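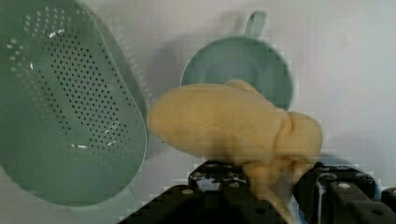

Why Does a Colander Have So Many Holes?
19 October 2022
By the Mulleo Kitchen Science Desk

A colander is a bowl that fails at being a bowl. You pour soup into it and the soup leaves. Grown-ups keep one in the cupboard anyway, next to the bowls that work properly.

The trick is in what stays behind. Water can squeeze through a small gap because it has no shape of its own. A noodle has a shape, and it is stuck with it. So when you tip a pan of pasta and water into a colander, the water slips out through the holes and the pasta has to stay for dinner. Scientists call this straining. Your family probably calls it "mind the steam."

Could you do the job with one big hole? You could, and your pasta would be in the sink. Could you do it with one tiny hole? Yes, if you like your dinner in February. Lots of small holes let plenty of water out at once, and each one is still too small for a pea to escape. Rice is another matter. Rice is thin and sneaky, and for rice you want a sieve, the kind with a mesh.

Most of the holes are down at the bottom because water goes down. It has never shown much interest in going anywhere else.

Now think about a cup. A cup is the colander's opposite. It is made from the same sort of stuff, sometimes in nearly the same color, and it has one opening, at the top, where you want it. Put a hole in the bottom of a cup and people get upset. Put 100 in and you have a very small colander with a handle.

Plenty of kitchen things are plastic now, which is light and doesn't rust. It doesn't love heat, though. Water boils at 212 degrees Fahrenheit, and some plastics go soft and bendy well before that, so check that yours is made for hot food - and let an adult do the pouring.

Try it yourself

Take a colander, a cup and a big bowl. Stand the colander in the bowl. Fill the cup with cold water, drop in 12 dried beans, and pour the lot into the colander. Lift it up and count the beans. Then do it again with a spoonful of sugar stirred into the water, and see how much sugar your colander catches. Taste the water in the bowl if you want to know where it went.

Wipe the floor afterward. There will be some on the floor.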